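Notes for session 7, Desks, Trays and Floors

Hi all! These are the notes I promised, typed up from my scribbles plus whatever Yeshi Tekleab wrote on the whiteboard before I wiped it (sorry, Yeshi). If you missed the session, read the reading first, which is the Farkcombe chapter on shared rooms, and skip the part on lighting. We'll get to lighting in November.

## Where we left off

Last time we talked about who a desk belongs to when several people use it, and we got stuck on the word "belongs." I'd like to drop it. What I care about in a shared room is what's on the surface when you sit down and how long you spend moving it before you can start. Robel Berhe timed himself for a week and got 9 minutes on his worst morning, most of it hunting for a charger!

So, surfaces. Two desks pushed together feel like one big table, and people treat them that way. Stuff drifts toward the join and stays there. I've done it myself for years, and I still do it at home with the kitchen table and the little side table next to it.

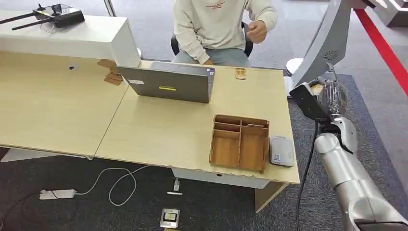 The drift gets worse when there's a cabinet close by, because a flat cabinet top is basically a third desk that you can't get your knees under. Things get parked there "for a minute." My rule is that a cabinet top can hold things that have a stand or a box of their own, and everything else goes inside or goes away. Kiros Worku disagreed pretty strongly and thinks cabinet tops should be bare. We didn't settle it, and I'd love to hear from the rest of you.

## Open trays

I'm a big fan of open wooden trays, the kind with a long narrow section and a couple of larger bins. A few things I've learned the slow way:

- Put the long section at the back. Pens and rulers live there, and you reach over the bins to get them.
- Give each big bin one kind of thing. If you can't name the kind in two words, it's a junk bin.
- Don't label a tray on day one. Use it for a while, see what people drop in it, then label that.
- Skip the lid. A lid is a shelf (see cabinet tops!).

Abdelkrim Belkadi asked whether drawers do the same job. Sort of? A drawer with a lock is great for things one person needs, and pretty bad for anything shared, as anyone who has waited on the person with the key will tell you. Put the stapler in the tray.

Oh, and cardboard. Folded bits, flat bits, bits somebody is saving for later. I keep them too, so no judgment, but pick one place for them off the desktop and recycle whatever's still there at the end of the month.

## Floors

We ran short on time here, so I'm putting in a little more than I said out loud. Speckled carpet is very forgiving of crumbs and lint, and very unforgiving when you drop a small screw or an earring back. If your work involves small parts, put a light-colored mat down, or work inside a tray so there's a rim to stop things rolling. 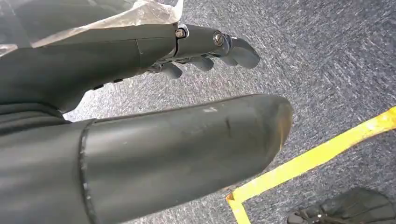
*Gray speckled carpet, session 7.*

Carpet also hides cables less well than people hope. A cable grommet only helps if the cable goes through it, so please, thread it! Then look underneath and make sure there isn't a loop where feet go.

## For next time

1. Draw your own work surface from above, with everything on it. Rough is fine.
2. Circle whatever you haven't touched in a week.
3. Find the worn spot on the front edge, if your desk has one, and note what's next to it.
4. Send me the drawing before class. Gebremedhin Adugna is collecting the paper ones if you don't want to scan.

Bring a tray if you own one.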